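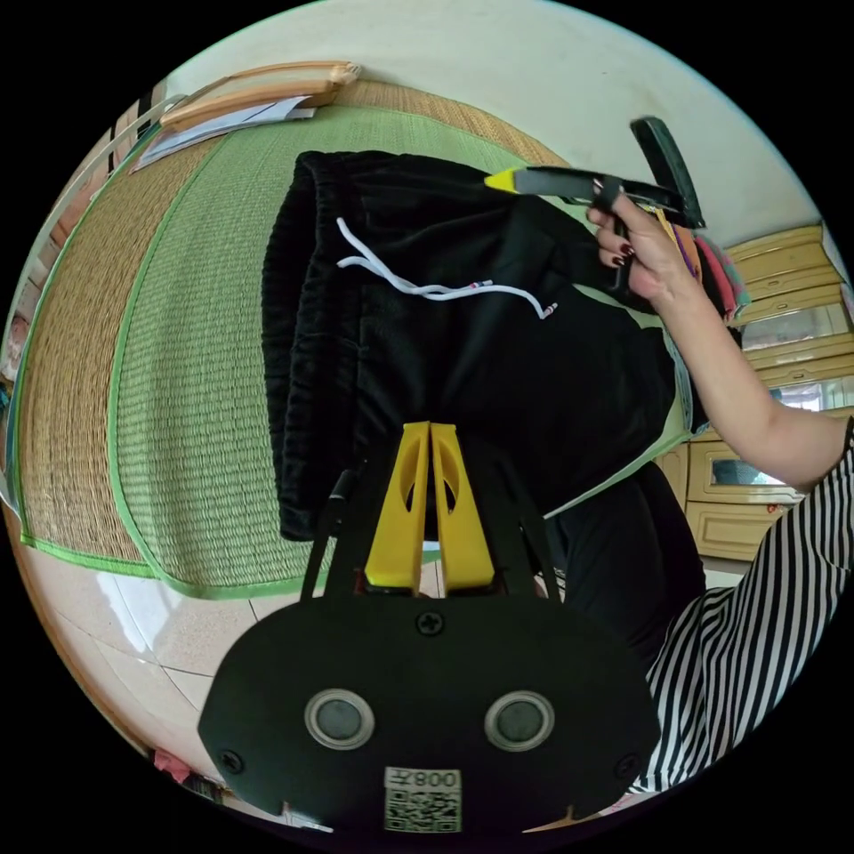
Thanks to everyone who wrote back about folding - my laundry pile is finally getting smaller! I've given up on the bed and do it all down on the big woven mat now. The black pants with the drawstring are still my trouble spot, though. That elastic waistband bunches up every time, and I never know if the string should go inside or hang out. Ideas?

On Sunday the Plavumcombe list wrote:
> I fold pants in half the long way, then in thirds, and stand
> them up in the drawer. I fit 9 pairs in mine. Takes 20 minutes
> for the whole basket, 5 if I skip socks.

I tried the thirds and got a lump - do you flatten the waist first?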